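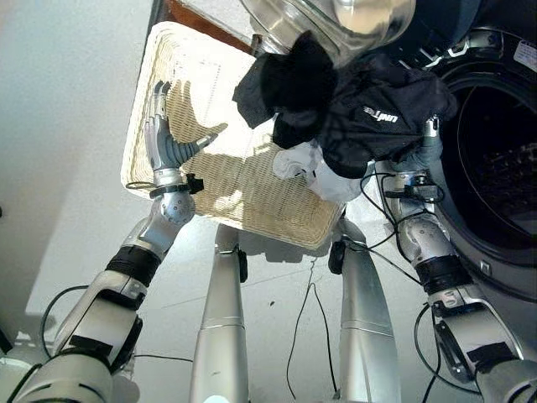 Rectangular wicker basket in cream, tight weave

Onitach Rectangular Wicker Basket

Item no. 741
Home > Storage > Baskets > Wicker

Color: Cream
Shape: Rectangular
Sizes: Small, Medium, Large
Availability: In stock, all sizes

Product Details

The Onitach is a plain rectangular basket for shelves, closets and tabletops. It is woven from willow over a willow frame and finished with a raised rim. There is no lid, no liner and no lettering. The cream color comes from peeling and drying the willow before it is woven, followed by a light clear coat. It is a pale color to begin with and varies a little from one basket to the next. Two baskets bought together will look like a pair but may not match exactly.

The weave is tight enough to hold small things such as clothespins, spools of thread, keys and packets of seeds. Very fine items, such as loose beads or pins, should go in a jar or a box inside the basket.

Willow is a stiff material. The sides of the basket stand up when it is empty and do not fold down for storage. If you need a basket that folds flat, look at the Drundier canvas bins in the Fabric Storage section.

Choosing a Size

All three sizes have the same proportions, and each one sits inside the next size up. They are sold one at a time or as a nested set.

Small: Mail, remote controls, napkins, spice jars, hair brushes, chargers. Fits on most windowsills and entry tables.

Medium: Hand towels, paperback books, baby clothes, bread, knitting. This is the size most customers order for bathroom shelves.

Large: Bath towels, folded sweaters, magazines, children's toys, blankets. The large basket is a comfortable fit on a closet shelf but may be too deep for a narrow bookcase. Measure the depth of the shelf before ordering, and leave a finger's width on either side so the basket can be pulled out without scraping.

The large basket is rated for 30 pounds when it is resting on a shelf or the floor. Do not carry it with that much weight in it. When you lift a full basket, put your hands under the base. Lifting by the rim alone will loosen the weave over time, and that kind of wear is not covered by the guarantee.

Using Baskets on Open Shelves

Open shelves collect small objects, and a basket is an easy way to keep them in one place. A few things are worth thinking about before you buy several.

Keep one kind of thing in each basket. A basket with towels in it gets used. A basket with towels, batteries, a flashlight and last year's receipts gets pushed to the back.

Put heavy baskets on low shelves. Willow baskets slide easily on painted wood, and a full one can come off a high shelf faster than you expect. Felt pads under the corners slow it down and also protect the paint.

Line the basket if you plan to store delicate fabric. Willow is sanded before it leaves the workshop, but it is still a natural stem and can have a rough spot on the inside. A cotton dish towel laid in the bottom works well. Wunik makes a fitted cotton liner for all three sizes with ties at the corners, sold separately.

Labels can be tied on with string through the weave just under the rim. Adhesive labels do not stick well to willow and leave a residue that is hard to clean out.

In the Kitchen

The Onitach can be used for bread, rolls, onions, garlic, potatoes and whole fruit. Use a cloth under bread and under anything that might leak. Fruit should be checked often, and soft pieces taken out before they stain the base. Berries and cut fruit should not go directly in the basket.

Potatoes and onions last better apart, so use two baskets if you store both. Wicker lets air pass through, which helps, but the basket should still be kept away from the stove and out of direct sun.

The clear coat is not a food surface. Wash produce before eating it, as you would normally.

In the Bathroom

Willow does not mind a humid room for short periods. It does mind sitting in water. Keep the basket off the edge of the tub and off a floor that gets splashed. Towels should be fully dry before they are folded into it. If the bathroom has no window or fan, we suggest the Drundier coated wire basket instead.

In the Laundry Room and Closet

The medium and large sizes are good for sorting small items such as socks, cloths and pillowcases. We do not recommend them for damp laundry. In a closet, leave some space above the basket so the air can move, and take everything out once a season to shake out the dust.

Care

Dust with a dry brush. An old paintbrush or a soft toothbrush gets between the strands better than a cloth. A vacuum cleaner with a brush attachment is fine on low power.

For marks, use a cloth dampened with water and a drop of mild dish soap. Wipe, then wipe again with a clean damp cloth. Dry the basket in the open air, upside down, away from heaters. Do not put it in the dishwasher and do not soak it.

Willow can get brittle in a heated room during winter. If you hear cracking when you press on the side, mist the basket lightly with water from a spray bottle and let it dry slowly – once or twice over the winter is plenty. Do not mist a basket that already smells musty.

Strong sun will turn the cream color more yellow. The change is slow and usually even, but a basket that sits half in a window will fade in two tones. Turning it now and then will help.

If a strand comes loose, tuck the end back behind the nearest upright with the tip of a butter knife. If it has snapped, trim it flush with small scissors. One broken strand does not weaken the basket.

How It Is Made

The Onitach is woven by hand at the Quartey workshop. The willow is cut after the leaves drop, sorted by length and thickness, and boiled so that the bark comes off cleanly. Thin rods are used for the sides and thicker ones for the frame and the base. Before weaving, the rods are soaked until they bend without splitting.

The base is made first. Uprights are then pushed in along its edges and bent upward, and the sides are woven around them. Corners take the most time. A round basket can be worked in one steady motion, but on a rectangle the weaver has to stop and pull each row tight at the turn, or the corners go soft.

The rim is made by folding the ends of the uprights down and working them into one another. It sits slightly higher than the last row of the weave and stiffens the whole basket. After that, the basket is trimmed, sanded, coated and left to dry.

Dela Zakaria, who runs the workshop, checks the corners and base of each basket before packing. Baskets that rock on a flat surface are held back and sold as seconds when the workshop holds its open house in August.

What Is in the Box

One Onitach basket in the size ordered
Four felt pads for the base
Care card

The nested set includes all three sizes and a full set of pads for each. Liners are not included.

Ordering and Delivery

Orders ship within 5 business days. Baskets are packed in paper, with cardboard at the corners. There may be some willow dust in the wrapping, so open the box over a hard floor if you can.

Orders of more than 60 baskets are made to order and take longer. Shops, hotels and restaurants should contact us before placing a large order so we can confirm the date. We can hold color variation to a narrower range on large orders if asked ahead of time – please mention it in your first message.

Returns

Unused baskets can be returned within 30 days of delivery. Please keep the cardboard corners until you are sure you want to keep the basket. Return shipping is paid by the customer unless the basket arrived damaged or the wrong size was sent.

A new basket has a light grassy smell. It fades after a week or so in an aired room and is not a fault. Small dark flecks in the willow are where side shoots grew and are also normal.

Common Questions

Can I paint it?
Yes. Sand lightly first so the paint grips the clear coat, and use thin layers. Painted baskets cannot be returned.

Can it be used outdoors?
For a picnic or an afternoon on the porch, yes. Do not leave it out overnight.

Is it safe for a pet bed?
Cats usually like the large size. Dogs and rabbits that chew will pull the weave apart, and the loose ends are sharp.

Do you sell lids?
Not for the rectangular basket. The round Quartey hamper comes with a hinged lid.

Can I order a custom size?
Not at present.

Related Items

Wunik Cotton Basket Liner
Drundier Coated Wire Basket
Drundier Canvas Bin
Quartey Round Hamper with Lid

Page updated January 12, 2022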